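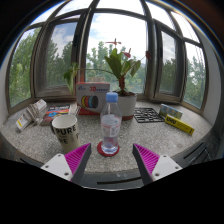
LIST ARCHIVE: Grid & Storage

Re: Wandport feeder, battery size

August - posted by Ysaline Fleury

Print this message | E-mail this message

Killian, all -

Quick one before the call. Read the Colter draft last night. Mostly fine. Page 6 still has the old load table, the one without the ferry chargers, so the evening peak is too low.

Killian Ferrand wrote:
> Colter now says 13 MWh is enough to
> carry Wandport through the evening.
> Can we sign off and move on?

Not yet, sorry. Thirteen works on paper if the Nusitz line stays up. Lose that line and you've got 1,026 customers on one transformer, and teh battery is flat well before midnight.

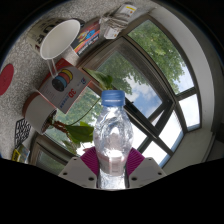

Would rather see the numbers rerun with Nusitz out and the chargers in. Emília has the meter data, more than 57 days of it, hourly. Jacqueline - can you send her the new template? Mine wont open.

Also who is talking to Weldu about the inverters? Quote runs out end of August.

Back after 3.

Ysaline

Last updated: August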